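From the navigation corner

Hello again! Kirsten Nguyen asked me for "a short bit on the planner" for this issue, and I said yes before I'd worked out how to keep it short, so bear with me. The new local planner went into Fuseslow last week – all 1020 lines of it, and yes, I did delete more than I added (the old one was 2410).

The big change is how it treats things it isn't sure about. The old code had two answers for every patch of floor, free or blocked, and it would slam on the brakes for a paint mark. Now each patch carries a score that fades unless the sensors keep seeing it.

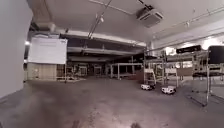
Costmaps are still where most of my week goes. I've been tuning the fade rate against our floor, and I love it as a test, with all those pale scuffs and dark blotches, plus a small dark spot near the bottom that could be debris or could be a mark on the concrete. A good planner should slow down a little for that spot, look again, and decide. The thin legs on the table frame at the back are the opposite problem: hardly any pixels, very solid, and I don't want them fading at all!

Abla Rawashdeh is writing the replay tool so we can rerun a log with different settings and compare the paths side by side. If you have logs where the planner dithered for more than 5 seconds, please send them to her. I'll write up the recovery behaviors next time.

– Clem Pryor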